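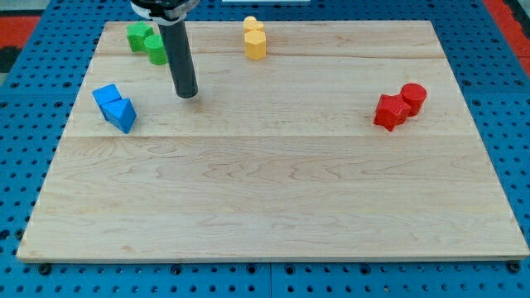
Kerr Street Workshop – Wood Bench Inspection
Jun 24, 2025

1. Bench tops flat and free of splinters – PASS
Sanded in February. Still smooth, apart from the corner everyone leans on.

2. Glue joints tight – PASS
One hairline gap on bench 3. Recheck next time.

3. Vises open and close fully – FAIL
The left one closes. Opening it is a group project. Parts ordered from Brenix.

4. Load label on lumber rack readable – PASS
Says 900 pounds. Please read it before adding more oak.

5. Dust collector bag under 50 percent full – FAIL
It was full enough to have a personality. Emptied on the spot.

6. Extinguisher charged and reachable – PARTIAL
Charged, yes. Reachable if you move the Goter boxes, a bicycle and a door.

7. Finishing rags in lidded metal can – PASS
Lid was on, for once.

8. Exit path clear, 33 inches minimum – PASS
Measured twice, mostly out of disbelief.

Open items: 3, 6. Vise tagged out until fixed.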